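# Costume and wardrobe loans: common questions

The Jisteo Players lend costumes to schools, youth groups and other amateur companies. We get the same handful of questions every season, so the answers are collected on this page.

**Who can borrow?**

Any non-profit theater group. You don't need to be local, but you do need to pick up and return in person. We stopped mailing costumes after a parcel of tailcoats went missing on its way to Flolten.

**How many pieces do you have?**

The catalog lists 261 complete outfits. Loose hats, belts and aprons are not in the catalog. Ask for those when you come in.

**How long can we keep them?**

The standard loan is six weeks, counted from the day of pickup. If your run is longer, tell us when you book. We can usually extend unless another group has reserved the same pieces.
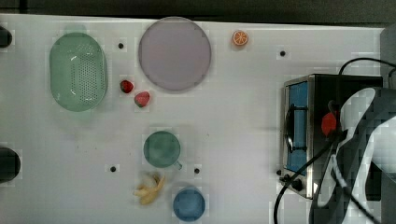
Helju Lapiņa wrote in to ask whether the six weeks include dress rehearsals, as her group likes to get into costume early. They do. If you want more rehearsal time in costume, ask for the extension at booking.

**What does it cost?**

Each outfit costs $11 per loan. There is also a refundable deposit, which depends on the size of the order and will be on your booking form. Loose accessories are free if you are already borrowing outfits.

**Do you have period costumes?**

Yes, mostly eighteenth and nineteenth century. The largest set was made for our production set in Paris in 1789, and it includes coats, waistcoats, caps and long skirts in adult sizes. Children's sizes in that set are limited. We have very little from before 1700 and no armor.

**Can we alter the costumes?**

You can take up hems and move hooks or buttons, as long as the stitching can be undone. Please don't cut fabric, use iron-on tape or glue anything. Put the hems back before you return the pieces – we do check.

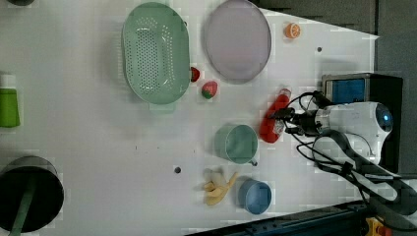
One reader's comment on this rule: safety pins leave holes in satin too, so why are they allowed? Fair point. Pins are fine on cotton and wool. On satin and silk, please baste by hand.

**Who does the cleaning?**

You do. Every outfit has a tag sewn in at the neck or waist:

- Green tag: machine wash cold, hang to dry
- White tag: hand wash only
- Red tag: dry clean only, and bring the receipt

Makeup on collars is the most common reason we hold back part of a deposit. Treat it before washing.

**What if something gets damaged or lost?**

Tell us when you return it. Small tears and missing buttons are normal and we fix them ourselves.
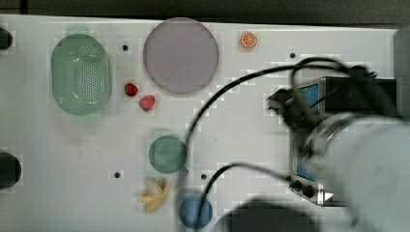
For bigger damage we take the cost of repair out of the deposit. If a piece is lost, we'll talk with you about a fair replacement price. Wigs are charged separately, as we can't make those in house.

**When is the busiest time?**

November, when everyone is fitting holiday shows. Book early if you need more than one or two outfits for that month.

**Where do we pick up?**

At the side door of the Prokason Hall, from 5 p.m. on the evening we confirm with you. Parking is behind the building. Bring garment bags if you have them, and a second person for large orders, as the wardrobe room is up a flight of stairs.

**Do you lend props or scenery?**

No. Try the Sproģis Theater Workshop, which keeps furniture and flats and has its own booking form.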